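Iltside noodle hall switches to sorted dish bins

May 3, 2019

The Gutard food hall in Iltside has changed how dirty and clean tableware gets sorted, and regulars will notice it as soon as they carry a tray back. Bowls go in the big white bin. Spoons get a bin of their own. Chopsticks too, bundled, in a seperate tray.

It's a small change but the lunch line has been grumbling for months about spoons going missing under the bowls. The old setup was one deep tub for everything, and somebody on the closing shift had to dig. 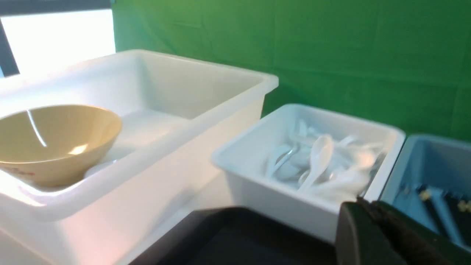 Photo: Gutard / Iltside

Bowls, tan ones included, are supposed to go in open side up so they can be lifted out by the rim. Small white dishes can share the big bin for now. The soup spoons, the deep short-handled kind, stay out of it completely.

Magsi, which runs the dish room for the hall, said it bought 100 new spoons in time for the switch and 17 bins and trays in different sizes. No price was given. The bins are plain plastic, nothing fancy, and can be stacked at night.

Not everyone is sold. A note pinned up by the register asked why there are no pictures on the bins yet. Labels are coming, according to Magsi, probably before August. Until then, look at whats already in there and match it.

Trays are the other sticking point. The black serving trays go back with the bowl and side dishes still on them if the counter is busy, and staff will sort from there. If its quiet, please sort your own. Paper napkins in the trash, not in the bins. Leftover broth in the sink strainer first. 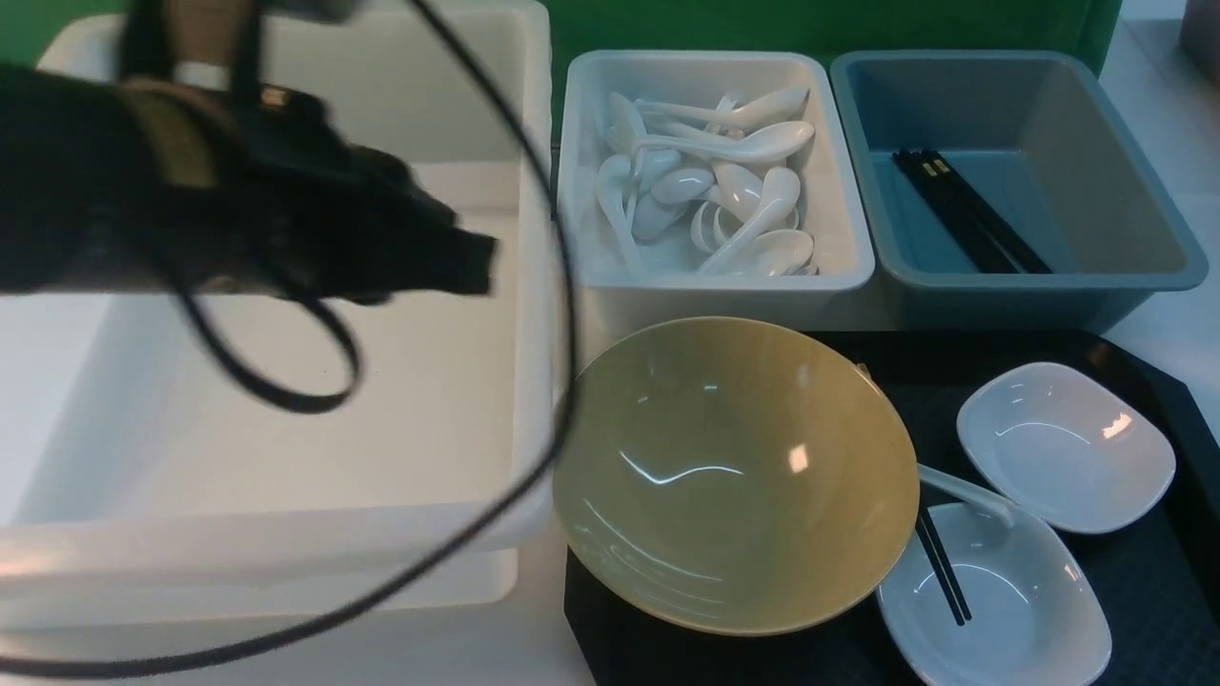
Spoons and chopsticks in their own trays, a big bowl and two oval dishes still on the black serving tray.

The hall seats 100 and has 13 counters, all of them using the same bowls, so mix-ups between counters don't matter. Fivent, the bakery stall by the side door, keeps its own plates and is not part of this.

Hours are the same. Tray return closes when the last counter does. Questions or complaints to the Gutard front desk, or drop a card in the box by the stairs.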